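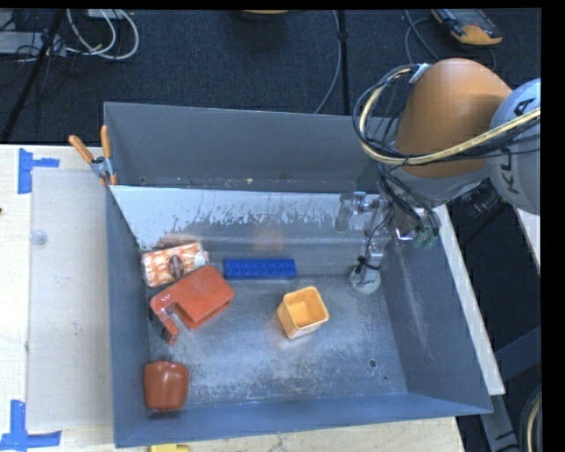
How do you let go of a grudge when the other person won't apologise?
Posted by Livska, 27/02/2020

Hi everyone, I've been reading this board for ages and finally worked up the nerve to write. My sister and I fell out over our mum's care last June and we've barely spoken. I've replayed that phone call so many times I could recite it, and lately I'm sleeping badly and grinding my teeth (my dentist noticed before I did!). I'd love to forgive her, but she doesn't think she did anything wrong. Is there any point if she never says sorry? And does it mean I have to have her back for Christmas?

Trorora
2,926 posts

Oh Livska, I could have written this myself a few years back. Mine was a brother, and it was money, but the teeth grinding I remember very well. What my counsellor told me, and it took a good while to sink in, is that forgiving someone and making up with them are separate jobs. You can do the first on your own at the kitchen table and leave the second for later, or never. She had me write him a letter I wasn't going to post, 12 pages by the time I'd finished, and then a much shorter one a fortnight afterwards. The second was kinder, which surprised me. I still get cross with him now and then, usually in the car, but it passes and I sleep. Christmas can wait, love. Do see your GP about the sleep, though, as it might be something else as well.

Eze
2 posts

just ring her. life's too short

Trorora
2,926 posts

Eze, I do see what you mean, but I rang mine too early and we had the whole row over again - worse, if anything. If you do ring, Livska, pick something small to talk about, like the garden or the kids, and have a reason ready to hang up.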